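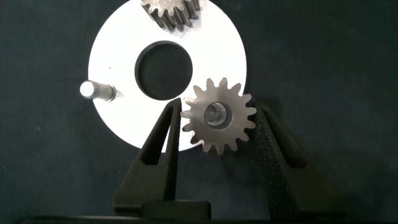
常见问题 > 干豆、浸泡与炖煮

Drurkine 厨房笔记
整理:Agnes Cairns
最后更新:2022-08-11

关于煮豆子的说法多得吓人,彼此还经常打架。下面的问题大多来自读者来信,能试的我们都试过,试不出结果的会直说试不出。罐头豆和新鲜毛豆另有页面,这里只讲干豆。

泡豆

干豆一定要提前泡一夜吗?
不一定。泡过的豆子煮得快一些,熟得也匀一些,这两点我认。至于“不泡就煮不烂”,我不信。黑豆和小个头的白豆直接下锅,多等一阵子,照样软。鹰嘴豆和大白芸豆我还是会泡,图省火。小扁豆和去皮的豌豆瓣不用泡,泡了反而容易碎成糊。

泡豆的水要不要倒掉?
常见的理由是倒掉以后不胀气。Fiona Dunbar 在家里用同一袋斑豆做过对照,一半换水,一半不换,全家吃完谁也说不出差别。一家人的肚子当然算不上证据,不过鼓吹换水的人多半连这一步也没做过。黑豆的泡豆水颜色深,煮出来的汤也浓,我舍不得倒。红腰豆的我会倒,原因见后面“安全”一节。

能泡多久?泡过头会怎样?
我自己的上限是冷藏18小时。再久豆皮容易脱,水面起泡,闻着发酸。夏天放在台面上泡一整夜,这种做法我不赞成,请放冰箱。食谱上写“浸泡过夜”的时候,从来不说厨房里有多热。

“快泡法”管用吗?
就是把豆子烧开,关火,盖着焖一会儿再煮。管用,只是没有宣传的那么神。把烧水和焖的时间都算进去,跟直接开煮相比省不了多少。忘了泡豆的晚上,我一般直接煮,晚点吃饭。

盐、酸和小苏打

早放盐会让豆子变硬,对吗?
这大概是流传最广的一条,我母亲也这么讲。我们前后煮过13锅,品种有白芸豆、斑豆和黑豆,早放盐的没有一锅煮不软。泡豆水里就加盐的那几锅,豆皮还更完整,味道也进得去。最后才放盐的那几锅,汤是咸的,豆子是淡的。如果您的豆子就是煮不软,先怀疑豆子放得太久,别怪盐。

番茄和醋呢?
这一条我倒是信。酸确实会让豆子软得慢,而且慢得很明显。番茄、醋、柠檬汁都等豆子软透了再放。有些一锅到底的食谱让您把番茄和干豆同时倒进去,写的人可能用的是罐头豆,忘了改材料表。

小苏打要不要加?
水质硬的地方可以加一小撮。加多了豆子发滑,还有一股肥皂味,救不回来。Ásdís Lund 来信说她那边的水很软,从没用过小苏打,豆子也从没出过问题。先不加煮一锅看看,真有困难再考虑。

放一片海带有用吗?
汤会鲜一点。其他功效我没有看到过像样的说明。

安全

红腰豆真的有毒吗?
这一条请认真对待,我平时爱唱反调,在这里不唱。生的和半生的红腰豆含有植物血凝素,吃了会上吐下泻。泡透,倒掉泡豆水,换清水,大火煮到持续滚沸,滚足时间以后再转小火。具体要滚多久,请以您所在地食品安全机构的说明为准,别照抄论坛上的数字。

可以把生的红腰豆直接放进慢炖锅吗?
不可以。慢炖锅的低温档可能根本到不了需要的温度,豆子看着软了,毒素还在。先在灶上滚沸过再倒进去。我见过不少慢炖锅食谱对此一个字都不提,看到这种食谱,我会连同它别的建议一起打个折扣。

煮好的豆子能在冰箱里放几天?
连汤一起装盒密封,我自己三四天内吃完。发黏、起泡、味道不对就扔掉。吃不完的尽早冷冻,分小份,汤也留着。

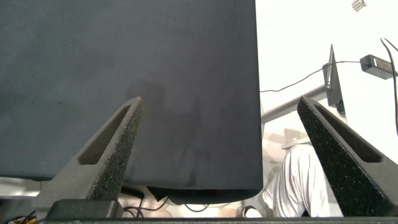 买豆与存放

“当季新豆”值得多花钱吗?
有时候值。新豆熟得快,皮薄,这一点吃得出来。问题在于包装上的“新豆”二字没什么约束力,很多袋子只印保质期,不印收获年份。我们问过几家店,Ninstead 集市上 Murray Costigan 的摊子能说清楚哪一袋是哪一年收的,其余的店员只是指着标签念了一遍。说不清年份的,我就按普通豆子的价钱来看它。

Biltow 的豆子比散装的好吗?
Biltow 的白芸豆大小匀,碎豆少,挑拣起来省事。味道方面,我们把它和散装的同类豆子分别煮好,盛进不作记号的碗里,请六个人尝,没有人能稳定地认出来。您要是喜欢它家的包装,尽管买。

Strachan 牌的“免泡快熟豆”怎么样?
我煮了两袋,时间和我不泡直接煮的普通白豆差不多。袋子背面小字写着“烹煮时间因水质及炊具而异”,这句话放在哪袋豆子上都成立。

干豆是不是永远不会坏?
不受潮、不生虫,放很久也不至于吃出问题,可是会越来越难煮。我在柜子深处翻到过一罐放了七年的鹰嘴豆,煮了一下午,嚼起来还是像粉笔,后来拿去压派皮了。买回来请在罐子上写个日期。

需要放月桂叶防虫吗?
我放过,也没放过,罐子里都没长虫。密封盖子比叶子可靠。

锅具

高压锅煮出来的豆子是不是不香?
说这话的人通常把高压锅的豆子煮过了头。时间对了,口感没有问题,汤会比敞锅煮的浑一些。煮汤、做豆泥用高压锅,做沙拉我用普通锅,方便随时捞一颗尝。豆子会膨胀起沫,别装太满,刻度看锅子的说明书。

一定要用陶锅或者铸铁锅吗?
Evander Purves 坚持陶锅煮的豆子有“土地的味道”,我尊重他,也吃过他煮的,很好吃。他往锅里放了整头大蒜和很多橄榄油,我猜功劳主要在这两样。厚底的不锈钢锅足够了。

为什么我照着食谱的时间煮,还是硬的?
因为那个时间是别人的豆子、别人的水和别人的炉子得出来的。本站食谱里的时间也一样,只能当个大概。快到时间的时候捞几颗出来,从锅的不同位置捞,都软了才算熟。只尝一颗容易上当。

其他

豆子能完全代替肉吗?
看您要代替什么。要饱肚子,可以。要口感像肉,我劝您别抱太大期望。“吃不出区别的素肉酱”我做过好几个版本,每个版本都吃得出区别,其中小扁豆配核桃碎那一版好吃,那就当小扁豆酱来吃。

煮豆的汤就是网上说的可以打发的“豆水”吗?
鹰嘴豆的可以,自己煮的要收浓一点,放凉再打。打得起来,也塌得快。我五月份用它做蛋白霜饼,进烤箱前很漂亮,出来是一张薄片。加糖、加塔塔粉都试了,成功率仍然不高,所以站里目前没有收这个配方。

你们的说法和我奶奶的不一样,听谁的?
奶奶煮出来的豆子要是好吃,听她的。

我有不同的结果,可以写信吗?
欢迎。请写明豆子的品种、买了多久、水硬不硬、有没有放盐、用什么锅。只写“我试过了没用”的信,我们没法往下查。

相关页面:罐头豆要不要冲洗 | 鹰嘴豆泥为什么发苦 | 小扁豆品种对照 | 冷冻熟豆的分装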